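Workshop tips from the Pidgate robot club

Our students prepare the table-clearing task for the Brodo cup, and we write our tips on this page so the next group does not begin from zero.

Sorting the dishes before a practice

Put the same kind of plate on the same side of the table at the start. Keep a space as wide as your hand between plates for the first week. Bowls can stand closer, but beginners should leave space there too.
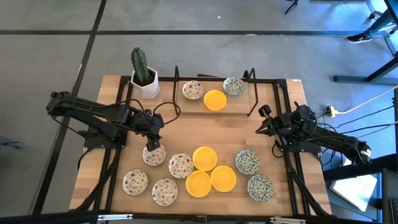 Closing on a rim

Write the closing value on paper before you change it. Our arms run with the Bollus program, and it does not remember the old value after a restart. We close in 14 small steps and stop for a moment after the first two. If a plate turns when it is lifted, the fingers are not level. Please do not correct this with more force. We lost many plates in November in this way.

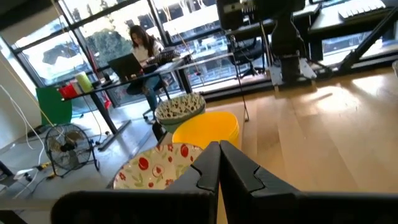

Light is the other thing to check before you save a practice run. With big windows beside the table, the sun can make bright patches on the wood, and a pale bowl near them is harder for the program than a plain yellow one. Move the bowls to the darker part of the table or pull a curtain. We save 50 runs in the morning and compare them with the afternoon ones.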